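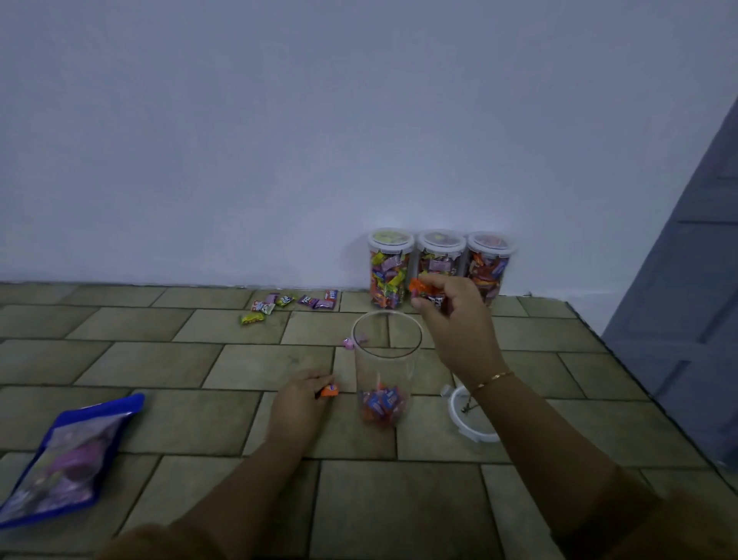 Savham Facilities Support
Ticket 300: Candy jar refill, lids not closing
Status: Resolved
Opened: Saturday, September 24, 2022
Assigned to: Callum Haldane

Issue reported
The reception desk requested a refill of the clear candy jars from the Orkon stock. The requester stated that one lid would not latch and that the candies had been mixed between jars during the previous refill in March.

Initial findings
The jars were taken to the tiled area by the wall for sorting. The lid concerned would not sit level on its jar. Wrappers were found above the rim, and the clips could not reach their seats. No cracks were found in the lid or the jar.

Action taken
1. Candies above the rim were removed and placed on the floor beside the jars.
2. The rim and the inside of the lid were wiped with a dry cloth.
3. Long bar-shaped candies were laid flat against the wall of the jar.
4. The lid was pressed down evenly with one hand while the other hand held the body of the jar.
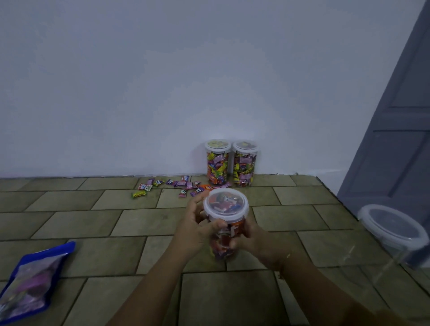
5. Each clip was closed in turn, and the jar was turned on its side for 40 seconds to confirm that the lid held.

Result
All clips closed on the second attempt. Loose candies were checked for torn wrappers and set aside for the Fajardo meeting room. The remaining stock, roughly 36 pieces, was returned to the supply cabinet.

Recommendation
Staff are asked to fill jars to just below the rim and to keep fruit candies and bars in separate jars where possible. Replacement lids may be ordered from Forketti under item 13 of the supply list. Please reopen this ticket if a clip comes loose.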